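6 January 2022
Notebook, route guide workshop. Siten to Jundudau section, second pass.

Picked up where the December draft stopped. Purpose of this entry: settle the transfer text for travelers arriving at Siten by the night train, and decide whether Skededley gets its own page or stays as a paragraph under Siten.

Timings. The walk from the Siten platform to the bus stand was entered in the old draft as five minutes. Rewalked it on paper from the station plan Raghavendra Pai sent. There are two sets of stairs and an underpass, and the underpass exit for the bus stand is the far one. Changed to nine minutes with luggage. The near exit comes up on the freight side and has no crossing. Added a sentence telling people to stay in the underpass until the second ramp.

Bus fare to Skededley is 80, paid on board, exact change preferred. The through ticket to Jundudau is 530 and can only be bought at the window. Old draft had these the wrong way around in one table and right in the other. Both tables now agree. Fare for the return leg not confirmed; left blank in the table and marked "ask".

Route number. The timetable lists it as 28. The stop sign in Raghavendra's notes still carries the former number, and the former number was also in our text. Using 28 and mentioning the old one in brackets until March, when the new signs are supposed to go up.

Skededley. Population 2503 on the board at the town entrance, so small enough that a full page would be mostly padding. What it has for a traveler: the market street, a river walk that takes under an hour, one guesthouse (Joseph, at the top of the market street), and the connection to Jundudau. The connection is the real reason people stop. Decision: paragraph under Siten, with its own heading so that it can be linked to. If the second guesthouse opens we split it out.

Guesthouse Joseph. Check-in closes early, and the night train passengers will miss it if they take the slow bus. Put that in the first line of the listing instead of the last. Breakfast is served in the kitchen, not in a dining room. Removed "sea view" from the listing; Skededley is inland and the phrase came across from another entry.

Luggage. Siten has a staffed counter on the main concourse, open until the last departure. Lockers were listed in the draft. Raghavendra could not find any and neither does the plan show any. Deleted.

Wording. "Gateway to the hills" appears three times on two pages. Cut all of them. "Short stroll" replaced with minutes everywhere it occurred. Compass directions checked against the plan; the river is east of the market street, the draft said west.
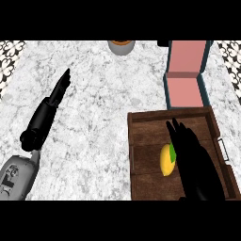
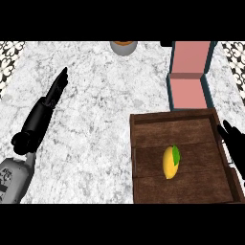

Surface terms in the accommodation listings need one rule, as the draft uses "stone", "marble" and "tiled" for the same guesthouse kitchen in three places. Proposed rule: name the material only where the writer is sure of it, and give color before pattern. White marble with soft gray veining, as on the countertop in both views, would go in as "white marble, gray veining" and nothing more. "Stone" is kept for cases where the notes say no more than that. Applied the rule to Joseph and to the two Siten hotels. The Jundudau listings are not done.

Open items:
Return fare, Jundudau to Siten.
Winter hours for the Siten ticket window.
Whether the slow bus stops at the river bridge on request or only on market days.
Redraw the underpass sketch with the second ramp labeled.
Jundudau accommodation, surface terms and check-in times.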